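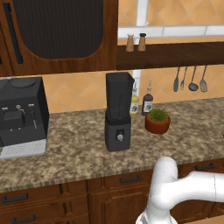

Wednesday, kitchen sim, second coffee

Picking up from where I left off with the knob. Short version for anyone reading over my shoulder: the knob is still winning.

Reran the whole appliance set overnight in the orange-tile kitchen (Paulík layout, the one Nelli likes because it's the only one with any colour in it). 1193 episodes finished before the licence server fell over at whatever ungodly hour it does that. Sixten reckons it's the backup job hogging the network drive. I reckon it's spite. Either way it died cleanly this time and the logs are all there, so I'm not going to complain too much.

Tasks in the run were: turn the blender knob, press in on the espresso dial and turn, fetch a shaker from the shelf, move an oil bottle forward without knocking over the other one, and wipe the bench. I left the utensils alone. They hang so close to the tiles that the planner spends all its time panicking about the wall, and I want that as its own experiment when I've got the patience for it.

Blender knob. Out of 400 tries it got the turn past the first detent in 70. That's up from last week, hooray, but have a look at the failures before you get excited, because most of them are the same failure. The arm comes in straight and pretty, closes on the knob, starts the wrist rotation and slides off the rim. Over and over. I watched them sped up with my sandwich and it's like watching someone try to open a jar with a wet hand. So either the friction value on that knob is too slippery (quite likely, I copied it across from the drawer pulls and never went back) or we really are gripping too close to the edge. Oľga says gripping too close to the edge. Oľga is usually right about contact stuff so I'll try hers first, even though mine is a one-line change and hers is an afternoon.

Later: did mine first anyway. Bumped the friction up, reran a small batch. Better, but now the whole blender twists round on the bench with the knob! Base mass was set far too low, the thing weighed about as much as a cereal box. Fixed the mass. Jar is a separate body sitting on the base, so check that one as well - I have a horrible feeling it's wrong in every kitchen and not just this one.

Espresso dial. Not much to report, it's small and there's a steam wand beside the front block ready to catch anything that comes past. The approach from the right clips the wand more often than not. Coming in from higher up would be lovely except the wall cabinet is hanging over the machine, so there's only a slot to work in. I had a go at teleoping it myself and clipped the wand too, which made me feel a bit kinder towards the policy. Vlasta had a turn after me and got it first go, naturally. I've saved her demo. I haven't saved mine.

Question for the group, do we count it if the dial turns but the wand gets bumped? Anneli's view is that at home you'd bump it yourself every morning and never think about it. Vlasta's view is that a machine with a bent steam wand is a warranty call. I've logged contact force alongside success so we can argue about it with numbers on Friday's call or whenever Minbridge can make it.

Shakers. Surprisingly good! The tapered shape is easy to get hold of and there's bare shelf to the right so it has somewhere to come and go. It does mix up which one it's been asked for, white cap or black cap, and I don't think that's a grasping problem at all, I think the instruction text is vague. "Get the pepper" - well, which one's the pepper? I don't know either. Rewrote all of those to say the cap colour. Note to self, go through the other instruction files for the same sort of thing, I bet there are heaps.

Bottles. The yellow one is the awkward one, tucked in behind the blender from most of the start poses. The dark one beside it is easier but it's got the succulent in front, and the leaves have no collision on them. So the arm goes sailing straight through the plant and gets full marks for it. Every single dark-bottle success from overnight is suspect until I've put a hull round those leaves. Annoying, as that was going to be our nice number for the Zedum update. Sixten, please don't send the old table to anyone, I mean it.

Wiping. It wipes the bare bit of bench to the right of the pot beautifully, back and forth, very soothing to watch. It won't go anywhere near the appliances. Our coverage score only asks for a percentage of the open surface so it's learned to do the easy patch and call it a day (I have lived with people like this). Drip tray and the bit in front of the blender untouched in every episode I opened. Need a per-zone score. Nelli has half of one written for the Rerker job, will ask if I can pinch it.

Anneli rang while I was in the middle of all this to ask the big question for her talk, can a machine do the kitchen yet, yes or no. I said it depends whose kitchen. I'd trust it with a shaker. I wouldn't let it make me a coffee, and I'd want to be standing next to the plant. What gets me is how much of today was my own mess, masses and frictions and a see-through succulent, and how little was the policy as such. I used to roll my eyes at people who said sim was the hard part. Sorry, people.

She also wanted to know how long a human takes for the lot. Timed myself in the real staff kitchen at lunch, different layout obviously, and it came to 15 seconds for a shaker and a bottle, without rushing. Didn't time the wiping. Didn't do the wiping.

Still to do:

Blender jar mass, all kitchens
Collision hull on the succulent, then rerun dark bottle
Oľga's grasp offset for the knob (properly this time)
Cap colours in instruction text - done for this layout, not the others
Zone score from Nelli
Ask Sixten to move the backup job to a civilised hour

Kicking off the rerun before I go home. Left the old checkpoints on the shared drive under my name, don't tidy them.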